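手持夹爪采集的叠衣数据，按1.23米的墙面标记做尺度对齐，回放误差偏大怎么查？

版块：模仿学习 / 数据采集　标签：手持夹爪、鱼眼、SLAM、尺度

发帖人：Toledo

我们在复现一种手持夹爪的示教方法：腕部鱼眼加IMU，离线跑视觉惯性SLAM得到末端轨迹，再训练扩散策略。任务是在铺了床单的平面上叠毛巾，共采集726条示教，建图成功后保留下来的轨迹按30 Hz重采样。

现象：回放到机械臂上，水平方向误差可以接受，高度方向在接近床面时偏低，夹爪经常压进布料。39条验证轨迹里有9条在闭合前触发力限位。SLAM本身没有报跟踪丢失。

采集工位靠墙，墙面大部分是白色，特征主要来自左侧的两台白色柜体和上面的杂物。墙上有手写的“1.23”，我拿它做尺度参考，单位按米算。
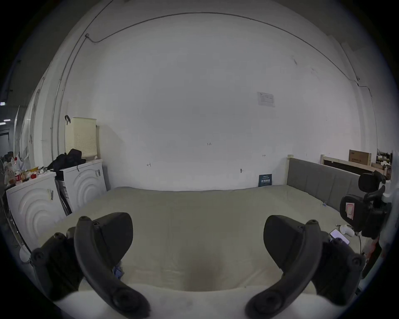
已经试过的办法

一、重新标定鱼眼内参，重投影误差正常，回放结果没有变化。
二、把建图视频放慢重录，高度误差略有减小。
三、把轨迹整体抬高一个常数，近处的点好了，远处的点又夹不到。

想问：这是尺度问题，还是重力方向没有对准？有没有不重采数据的补救办法？

Holtatum
发表于星期二

从第三条看，两个原因里更像重力方向。常数偏移只能修平移；误差随远近变化，说明地图平面相对床面有一个小倾角。纯尺度误差会让水平位移按同一比例伸缩，你说水平可以接受，这一点对不上。

建议按下面的顺序查：

先取夹爪静止放在床面上的片段，对加速度计求均值，与SLAM输出的重力方向比较夹角。再从所有示教里取指尖触到床面的时刻，用这些点拟合平面，看法向与地图z轴的夹角。布料会下陷，拟合时用RANSAC，阈值不要设得太紧。两个夹角一致，就把整张地图旋转过去，轨迹不用重采。两个夹角不一致，先查相机与IMU的外参和时间偏移。

另外，图里白墙占了大半视野，右侧还能看到另一只夹爪的一部分。双手采集时，对侧夹爪是运动物体，它上面的特征点应当用掩膜去掉。自身的两根手指和夹爪本体也要掩膜，它们在画面里基本不动，会把位姿往静止的方向拉。掩膜要按最大张开和完全闭合两种状态取并集。

Elow

换个大点的标定板试试，我们组换完就好了。

Dranel

楼上换标定板的建议意义不大，题主内参已经复标过。

补充尺度部分。墙上的手写数字不适合做尺度基准：单看这张图，判断不了1.23量的是哪一段，旁边的几个小记号也没有和它连成完整的尺寸线。建议在墙面和床面各贴一张已知边长的ArUco码，建图时绕着拍一圈，用两张码分别解尺度。两者相差超过百分之一，就不要用这张地图。床面那张要垫硬板，直接贴在床单上会随褶皱变形，角点不准。

码贴在墙的中部，避开鱼眼边缘。边缘处畸变大，角点定位的误差会直接进到尺度里。

已有的数据可以这样处理：工位没有移动过的话，补录一段带码的建图视频，再把旧示教重定位到新地图上。重定位失败的条目直接丢弃，不要插值补齐。床单换过或者柜子上的东西动过，失败率会升高，这属于正常情况。

Toledo　追加

按Holtatum的方法做了，静止片段和平面拟合得到的夹角方向一致，地图旋转后重新跑了那9条，力限位没有再触发。墙上那个数字不再使用，ArUco码已打印，尺度部分下次建图时一并重做。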